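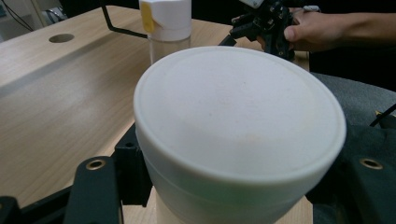

Progress report: self-service deposit kiosks, Åberg branches
Prepared for the Brorance Fund by Tormod Boström, project lead

Where we stand

First of all, thank you for your patience over the winter, and for the kind note that came with the second payment (it went up on the wall by the coffee machine and it's still there). As of February we have 4 kiosks running in the Åberg branches, which is what we promised you in the plan, though they didn't all arrive in the order we had hoped!

The kiosks take coins and bills, count them, and credit the customer's account before the receipt has finished printing. Small shop owners were the people we had in mind from the start, and they have taken to it nicely. Between them the machines handled 900 deposits last month, and a good share of those came in after the counters had closed for the day.

What has gone well

The Drodon software talks to the bank's ledger without any help from us now. You may remember from the last report that receipts were sometimes showing the wrong branch name. That was fixed with a small update, and we haven't had a call about it since. Branch staff have also been generous with their time, walking nervous first-timers through the screens and telling us which buttons confused them.

What has been slower

Coin jams, I'm afraid. Sticky or bent coins still stop the feeder, and when that happens at night the kiosk stays shut until morning. Irex, who look after the hardware, have agreed to reach any stopped machine within 24 hours, and they are trying a wider feeder at one branch. I'd like to see how it gets on before we ask for it everywhere.

The larger-print screens are also behind. The wording is finished and I'm very happy with it, but the layout needs another round.

Money and next steps

We are within budget, with the training line a little underspent. With your agreement, we would like to move what's left there toward 2 extra evening sessions for shop owners. The screens come next, then the feeder decision, and I'll write again once both are settled.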